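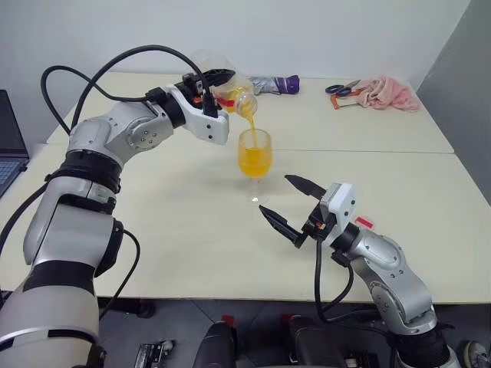 Pouring task, juice into the stemmed glass. Left arm pours, right gripper open and waiting.

**February, pouring set, notes from 14:30 on**

Carried on with the juice pours on the two cream tables. Target for the set is 208 good episodes and we stand at 104, so halfway. The folder is still called Bustia on the share. Danish Lashari wants it renamed before the merge; I've left it alone until the upload script is done with it.

Order of an episode, as agreed:

1. Left gripper takes the bottle by the body and lifts.
2. Tip over the bowl of the glass and hold until half full or a little over.
3. Bring upright, set down, open.
4. Right gripper closes on the glass and moves it to the right.

Step 2 is where operators differ most. Danish tips quickly and then holds still. I creep the wrist round the whole way, and my episodes come out longer. Keep both for now, but put the operator's initials in the notes field so we can split them later.

Right arm: please park it open beside the glass before the pour starts. In the early episodes I had it further back and the approach took up a lot of the recording. Those are tagged `far_start` – don't delete them, Cevis may want them for the comparison run.

Things along the back of the table (scissors, pink cloth and so on) can stay, but shuffle them every ten episodes. I forgot twice this afternoon. Episode 482 is the first with the new layout.

Discard rules, same as for the water set:

- juice on the table before the glass is reached
- glass knocked or dragged during the pour
- operator stops to talk

Checked the longest recording so far: 2460 steps, mostly me hunting for the angle. Marked as slow, not as failed.

To do:

- ask Danish whether a missed grasp with a second try counts as one episode
- more juice
- retighten the left cable clip before the next session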